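Ticket: Goltero habit tracker, "Calm Streak" resets itself
Opened by: Shivam Sisodia
Product: Goltero wellness coaching, 12-week plan
Priority: Low (your choice, not mine)
Status: Waiting on customer

Thursday, October 11, 2018, 7:42 am
I signed up for the 12-week plan to become less tense. My Calm Streak was at 21 days. This morning it says 0, and the app has sent me a message reading "Every journey has setbacks, Shivam." I had no setback. I meditated at 11:50 pm, sitting on the bathroom floor, and I would like it counted.

9:15 am, Support (Feng desk)
Thanks for reaching out! Please log out, take a deep breath and log back in.

9:31 am
Did all three. Still 0. The breath wasn't logged either.

10:04 am, Support
Could you tell us which time zone is set under Profile > My Rhythm?

10:20 am
It says Plirkov. I don't live in Plirkov. I went to the Plirkov weekend retreat in May, and apparently my account stayed behind to work on itself. I changed it to Utine and saved. The page went back to Plirkov.

11:48 am, Support
We can reproduce this. Saving the time zone fails if the Gratitude Journal has an unfinished entry. Please finish or delete any drafts.

12:10 pm
I had 2 drafts. One says "I am grateful for" and stops there. I deleted both and the time zone saved. Streak is now 1, which I take as progress of the kind your coaches talk about.

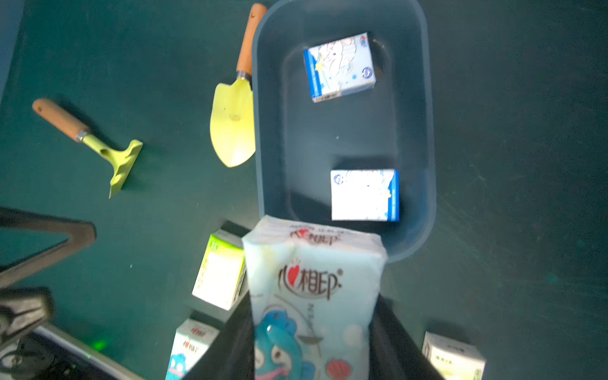
1:35 pm, Support
Great news! Sessions finished after 11 pm were being stamped with the next day's date, so your account shows one day with no session and one with two. We've asked the data team to move last night's back. This can take up to 60 hours.

1:52 pm
Fine. In the meantime, can you turn off the "Let's talk about what's blocking you" reminder? It has come four times since breakfast. You are what's blocking me.

2:40 pm, Support
Reminders paused. You may still get the Evening Reflection, as it runs on a separate system. Please reply here once your streak shows 21 again, or the ticket will close by itself.

2:44 pm
Closes by itself after how long, and in which time zone?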